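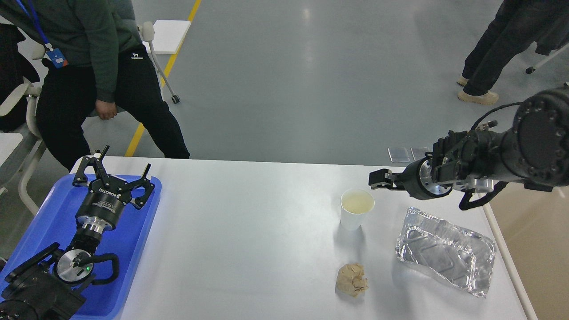
To: cell-users list
Date: 18 July 2023
Subject: Re: Giren table-clearing package, evaluation terms

Replying to the list, as two other sites asked for the same numbers off list.

> We have a quote from Stiltadport for the Giren package: two arms,
> two-finger grippers, the task software and a year of support. The
> brochure says it sorts cups, foil and paper off a flat table without
> fixtures. Has anyone run it on trash that has already been used, as
> opposed to the clean sample set they bring to demos? Also, is the
> Carholm mounting plate worth the extra, or can we drill our own?
> We are on the older controller firmware.

We have had the package on evaluation since January. Answers in order.

Used trash: yes, that is nearly all we run. Our log covers 162 picks on mixed items. Of these, 34 needed a person to step in. Most of the 34 were foil trays. A flat tray grips well at the rim. Once it is crushed, the planner still looks for a straight edge and often picks a fold, and the tray tears or turns in the fingers. Lowering the grip force in the item profile helped with tearing and did nothing for the turning.

Crumpled paper is the easiest item. The default profile closes too far but does no harm.

Paper cups depend on the contents. Empty cups are fine at default force. For a cup with liquid in it you need the separate "filled" profile, which is off after install and has to be turned on per arm. Set it on both arms. We set it on one, and the other arm squeezed a full cup at default force on the first day. The profile also caps wrist speed at the cost of 7 seconds per pick, measured from approach to release. Support told us the cap can't be edited in this release.

The brochure's "without fixtures" is correct as far as the table goes. You do still have to teach the table height, and again after anyone moves the table. The software gives no warning if the height is wrong – it just grips high or low.

Mounting plate: we bought the Carholm plate for one arm and drilled our own for the other. Repeatability was the same within what we can measure. The plate saves time only if you expect to take the arm off and put it back. If the cell stays put, drill.

Firmware: check this before you sign. The task software installed on our older controller without complaint and then dropped the link to the second gripper under load. Stiltadport's answer was to update, and the update was not in the quote. Ask for it in writing as part of the price.

Cable routing is not covered in the manual at all. Leave enough slack at the wrist for full rotation and run the joint through its range by hand before enabling the task. Ours snagged 2 times before we rerouted it.

We also looked at the Boström package. It handles crushed foil better, but it is single-arm only and the license is per item type, so it was ruled out on cost.

I can post the item profiles and the pick log if there is interest. The log is a plain CSV with force, width and outcome for each pick.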